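stellard-rates README

Policy rate and mortgage rate series, cleaned up and lined up by meeting date. Started as a pile of spreadsheets Jonas Ruchti kept for the Plornelska newsletter, now it's CSVs. Last full rebuild February 22, 2025. Anything newer than that is a patch, see the changes section.

What you get

407 rows in meetings.csv, one per rate decision. Columns are date, target low, target high, change in basis points, vote split, and a free text note. The notes are Jonas's, mostly short, a few grumpy. 721 rows in mortgage_weekly.csv, thirty year and fifteen year fixed, averages only. Plus bonds_monthly.csv, which is two and ten year yields, month end close.

No forecasts in here. People keep asking. There's a survey file with what the newsletter readers expected before each decision, but that's opinions, treat it like opinions.

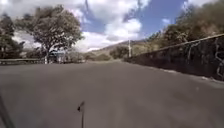 Radymyr Kushnir: can we please get the survey as its own download? I pulled the whole package to compare reader guesses to the two year yield and half of what I got was mortgage stuff I dont need. Also the column called exp_chg is in percent and everything else is basis points, took me an evening to figure that out.

Fair, both. Split is on the list. exp_chg is now basis points like the others, old column kept as exp_chg_pct for one more release and then it goes.

How the dates work

Decision date is the day the statement came out, second day of the meeting if it ran two days. Effective date is usually the next business day but not always, so it has its own column. Unscheduled moves are flagged with u. Do not join mortgage_weekly on decision date directly, you'll get almost nothing. Use week_id. Week runs Friday to Thursday.

Holiday weeks get the survey from whatever day it was published and keep the same week_id. December is the messy one, two weeks in there were missing at the source and got filled from the Drirnix archive by hand. They're marked filled = 1. If you are doing anything with volatility, drop them.

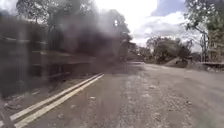

Gravel road

Known problems

Vote split is blank for the older decisions. Tamara Lytvynenko is going thru the printed minutes and filling them in, slow work.

Target low and target high are the same number before the range started. That is on purpose. If you want a midpoint just average them, works for the whole file.

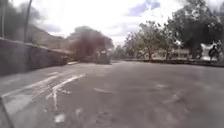
Same goes for the change column, which is computed from the midpoint and will show zero for the meetings where only the wording moved. Some 80 of the notes mention a wording change. There's no flag for it yet, so grep for "wording" or "language", he used both.

Bond yields are rounded to 3 decimals. Earlier release had them at two, so your old charts may shift a hair.

Changes since the rebuild

- Fixed swapped high/low on one row, reported by Petro Derkach
- fifteen year column no longer reads as text in some spreadsheet programs
- Renamed the reader survey file, was survey_final_2, now survey.csv

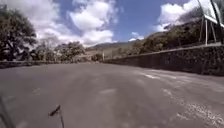
Using it

Free for anything, classroom, blog, paid newsletter, whatever. Credit Stellard and link back if you can. Don't use it as the only source for a loan decision, it's averages and your bank will quote you somthing else.

Loader script is load.py, needs nothing special. Hryhorii Boiko wrote an R version, it's in the contrib folder, questions about that one go to him. Chung format export is still broken, use CSV for now.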